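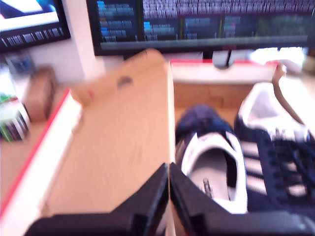
Publicado por Spyros Omerović el vie 29 abril en Percepción y control

Cómo evitar que el planificador pierda la tapa de una caja de zapatos a mitad del giro

Hola a todos, y perdonad de antemano el rollo, que cuando me pongo a explicar no sé parar. Llevo unas semanas con una tarea que sobre el papel parecía facilísima: coger la tapa de una caja de zapatos por el canto y acompañarla en su giro alrededor del pliegue. La caja es de las de tapa unida, con el borde rojo y blanco, y dentro van unas zapatillas azul marino. Trabajo con la cámara de muñeca y nada más, porque quiero que el sistema se pueda mover de mesa sin recalibrar media habitación.

El agarre va bastante bien. El problema viene después. En cuanto los dedos se cierran sobre el cartón, la tapa ocupa el centro de la imagen y me tapa buena parte del borde de la caja, que es lo que uso para estimar el eje de giro. El estimador empieza a bailar, el planificador recalcula con un eje nuevo en cada ciclo y el brazo hace un temblorcillo muy feo hasta que la tapa se escapa o se dobla. De 157 intentos grabados, 55 acabaron así.

Para colmo, la luz. Trabajo junto a una zona muy iluminada y las partes blancas se me queman cuando la cámara se acerca.

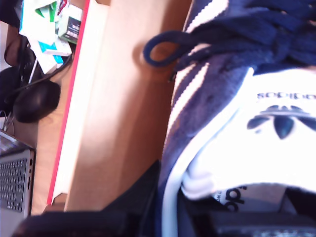

Vista cercana de la zapatilla, con la lengüeta casi sin detalle por la luz.

He probado a subir la frecuencia del estimador, a filtrar el eje con una media móvil y a bajar la velocidad. Con la media móvil mejora el temblor, pero entonces llega tarde y tira del cartón en una dirección que no toca. ¿Alguien ha resuelto algo parecido sin poner una segunda cámara fija? Me vale cualquier pista, aunque sea una lectura. ¡Muchas gracias!

stesteck_norte
Hola, Spyros, y bienvenido al club de las tapas rebeldes, que somos más de los que parece. Yo me peleé con algo muy similar en agosto, con cajas de archivo, y te cuento lo que me funcionó por si te ahorra alguna tarde.

Lo primero: deja de estimar el eje durante el giro. Estímalo antes de cerrar los dedos, cuando todavía ves el borde entero, y guárdalo en el sistema de coordenadas de la base del robot. A partir de ahí la imagen solo te sirve para comprobar que la tapa sigue entre los dedos. Si el error del eje es pequeño, lo absorbe el control de impedancia: rígido en la dirección tangente al arco y blando en la radial. Yo empecé con una rigidez tangencial de 2000 N/m y la radial bastante más baja, pero eso depende muchísimo de tu brazo y del cartón, así que ve subiendo poco a poco.

Lo segundo: si aun así quieres corregir el eje, hazlo con la trayectoria de la propia pinza. Cuando has recorrido un trozo de arco, ajustas una circunferencia a las posiciones medidas y sacas el centro de ahí. No intentes ajustarla con los primeros centímetros, que el centro se te va a la luna (me pasó, y el brazo salió disparado hacia el monitor, menudo susto). Mezcla esa estimación con la inicial dándole peso según avanza el ángulo.

Y para la luz, fija la exposición a mano con la cámara ya cerca de la caja. La automática cambia a mitad del movimiento y el segmentador lo nota.

Brarberg
usa una cámara fija y listo

ivanov_control
Muy de acuerdo con la primera respuesta, y añado un detalle pequeño. Revisa si la orientación de la pinza está obligada a girar lo mismo que la tapa. En mi caso lo estaba, y con el cartón flexible eso lo retorcía. Dejé una holgura de roughly 3 grados en esa rotación y los dobleces desaparecieron casi del todo. («Roughly» es como lo tengo anotado en el archivo de configuración; vamos, que no lo medí con mucha finura.)

Mira también los tiempos de las imágenes. Si la pose del brazo que usas para proyectar el borde no corresponde al instante de captura, el eje se mueve aunque la visión lo haga perfecto, y ese baile se parece mucho al que describes. Para descartarlo, repite una grabación interpolando la pose con la marca de tiempo de cada imagen y compara los dos ejes en una gráfica. Si la subes, le echo un vistazo encantado.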